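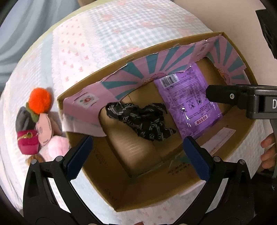 Frequently Asked Questions: Household Goods Donations

Endberg Household Exchange accepts used household goods from residents and passes them on to families setting up a home. The questions on this page are the ones our front office receives most often. If yours is not covered, please write to the donations desk using the contact form.

What items do you accept?

We accept table linens, bedding, curtains, towels, dishes, glassware, cookware, cutlery, small lamps, picture frames, and books for children. Items should be clean and in a condition that you would be willing to give to a friend. Small stains on towels are acceptable. Chipped dishes are not.

What items are not accepted?

We are unable to take mattresses, pillows, car seats, cribs, large appliances, televisions, paint, cleaning products, food, medicine, or anything that has been recalled by its maker. Encyclopedias and textbooks are also declined. Staff may turn away other items on the day if storage is full.

Do I need an appointment?

No appointment is needed for donations of 2 boxes or fewer. Larger donations must be booked in advance through the contact form. Please state how many boxes you expect to bring and whether any of them are heavy.

Where do I bring my donation?

Donations are received at the side entrance of the Vidden Street building. The front entrance is reserved for families collecting goods. Parking at the side entrance is limited to 60 minutes, and drivers are asked to turn off their engines while unloading.

How should I pack my donation?

Use sturdy boxes that one person can lift. Wrap glass and dishes separately in paper. Linens should be folded and kept apart from kitchen items. Please write the contents on the outside of each box in large letters. Plastic bags are accepted for bedding and curtains only.

Can I reuse a box from a store or a delivery?

Yes. Remove or cover any label that shows your name, address, or account number. Boxes that have held cleaning products, pet food, or fresh meat should not be used, as the smell tends to stay in fabric.

Will my boxes be returned?

Boxes are kept and used again for families collecting goods. If you would like a container back, please tell the person at the side entrance before you hand it over. We cannot search for containers after they have gone to the sorting room.

Can you pick up from my home?

Pickup is offered to residents within the Endberg town limits who are unable to travel. Requests are handled by Danica Lukáč, our transport coordinator, and are usually answered within one week. The pickup team does not enter basements or attics, and items must be boxed and waiting on the ground floor. There is no pickup service in February, when the van is out for its yearly inspection and the building closes for stock counting.

May I donate on behalf of someone who has died?

Yes. We receive many donations from estates and will make the process as simple as we can. If the estate is being handled by an attorney or an executor, please obtain that person's agreement first. We are not able to hold items while family members decide whether to keep them.

What happens if I donate something by mistake?

Contact the donations desk as soon as possible. Goods remain in the sorting room for a short time before they are placed on the shelves, and staff will look for a missing item during that period. Once an item has been given to a family, it cannot be recovered. Personal papers, photographs, and jewelry found during sorting are locked in the office for 60 days.

Will I receive a receipt?

A signed receipt is available on request. It lists the number of boxes and the general type of goods. We do not assign a dollar value to donated items. Donors who need a valuation for tax purposes should speak to a tax adviser. Receipts cannot be issued after the day of the donation.

Who receives the goods?

Families are referred to us by schools, clinics, shelters, and the town housing office. Each family is given a time to visit and chooses what it needs with help from a member of staff. There is no charge. Last year the exchange served more than 1000 households in Endberg and the neighboring town of Machala.

Can I ask that my donation go to a particular family?

We are not able to match donors with families. All donations enter the general stock. Information about the families we serve is confidential, and staff will not discuss it.

Do you sell any of the donated goods?

A small number of items that are not suited to family use, such as collectible china and antique linens, are sold at the Kima Hall sale each fall. The money pays for new pillows and mattress covers. If you would prefer that your donation not be sold, please write "Not for sale" on the box.

What do you do with items that cannot be used?

Worn cotton and linen are sent to a textile recycler. Broken glass and dishes are thrown away at our expense, so we ask donors to check for damage before packing. Books we cannot place are offered to the library book room.

May I leave a donation outside when you are closed?

No. Goods left outside are often damaged by rain and must then be discarded. The side entrance is open on weekdays from 9 a.m. until 3 p.m.

Can a school or workplace hold a collection for you?

Yes, and we welcome them. Please contact Arwel Edwards, community programs manager, before you announce a collection. He will send you a current list of needed items and agree on a delivery time. Sheets for twin beds, bath towels, and saucepans with lids are nearly always in short supply.

How can I make a complaint?

Complaints may be sent in writing to the director at the Vidden Street address or handed in at the office. Please include a telephone number or an email address so that we can reply.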